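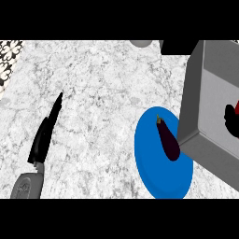
Kitchen knife, marble counter.

February 15, 2022

Thread on marble counters: etching, staining, sealing, and what a refinish involves. Most of the complaints I read mix up the first two, and the fixes are different.

Marble is mostly calcium carbonate. Acid reacts with it and gives you a calcium salt, water and carbon dioxide. Lemon juice, vinegar, wine, tomato, soda and a lot of bathroom cleaners are acidic enough to do it at room temperature.

The result is an etch. A thin layer of the surface is gone and the spot scatters light differently. On a polished slab it reads as a dull patch. On a honed slab it may read slightly lighter or slightly darker, depending on the stone.

A stain is something else. Liquid carrying pigment or oil has moved into the pores and stayed there. The surface finish can be fully intact over a stain.

Test: look across the counter at a low angle with a lamp at the far end. If the mark changes the reflection, it's an etch. If the reflection runs straight over it and the color is still off, it's a stain. Red wine often gives you both in the same ring.

Sealers. The usual kitchen product is a penetrating (impregnating) sealer. It lines the pores and slows absorption. It leaves the calcite at the surface exposed, so it does close to nothing for etching. I use Dridora and it has the same limit as the rest of its category.

Water test for whether you need to reseal: put a spoonful of water on the stone, wait 15 minutes, wipe, look. A dark patch means water went in. Let it dry fully and reseal. If there's no patch, leave it alone. Sealer put on stone that can't absorb it dries on top as a haze.

Do the water test in more than one location. The area by the sink and the area by the stove wear faster than the back corners. Mine passed everywhere except a strip in front of the faucet, so I sealed that strip and stopped.

Application, since the label on mine is vague: clean with a neutral cleaner, dry overnight, wipe on a thin even coat, wait the stated dwell time, then buff off ALL of it with a dry cloth. The dwell time is a maximum. Residue left past it has to be re-wetted with more sealer before it will come off.
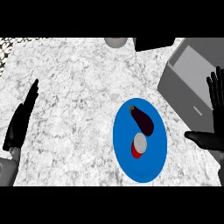 Polished versus honed. A polished surface shows etches more because the contrast in gloss is larger. A honed surface starts out matte. The chemistry is the same and the damage is the same, so pick on appearance.

Gloss can be measured. I borrowed a gloss meter and got 87 on an untouched part of the counter, at 60 degrees. The etched spots were far below that. The meter needs a flat, clean, dry area or the reading drifts.

Pattern matters too. Dense gray veining hides a lot of light etching when you look straight down. It hides nothing at a low angle.

Removing an etch means abrading the surrounding stone down to the level of the damage and then bringing the finish back up. For a light etch on a polished top, a marble polishing powder on a damp felt pad is often enough. It's a fine abrasive, usually with an acid salt such as oxalate in it.

For anything you can feel with a fingernail, powder is not enough. Diamond pads, wet, low speed. I started at 1000 and finished at 3000 before going to powder. Skipping grits leaves scratches that only show up at the end, and then you go back to the start.

Keep the pad flat and moving. Staying on one spot cuts a shallow dish, and a dish is more visible than the etch was. Work an area much larger than the mark and feather the edge.

Collect the slurry as you go. If it dries on the surface you can't judge the finish, and it carries loose grit from one stage into the next. Rinse between pads and change the rinse water.

Stains: poultice. Absorbent powder plus a liquid suited to the stain, spread as a paste, covered with plastic film, left a day, then uncovered to dry. Hydrogen peroxide for coffee and wine. Acetone for oil, with ventilation and no flame anywhere near. Try it somewhere hidden first.

Oil stains usually take repeats. I did four rounds on one next to the stove. After the second I thought it had failed, but the stone was still damp from the poultice. Wait until it's fully dry before deciding.

Rust is the hard one. Most rust removers are acidic and will etch the marble on contact. There are neutral ones. They are slower and they smell bad.

Cost, for reference. Carrilho in Flavstead quoted me $3179 to hone the entire kitchen in place, edges included, sealing extra. The shop in Drarncombe wouldn't quote without a visit. I did the worst section myself and left the rest.

Daily cleaning: pH-neutral soap, water, dry cloth. No vinegar. No "natural citrus" sprays. Check the label on disinfecting wipes too, several are acidic.

Someone will ask about quartzite. True quartzite is mostly quartz and kitchen acids don't etch it. Some slabs sold under that name are really marble. Put a drop of vinegar on an offcut before you pay a deposit.

Pad list and dwell times are in the replies. I'm rechecking the sealed strip in May.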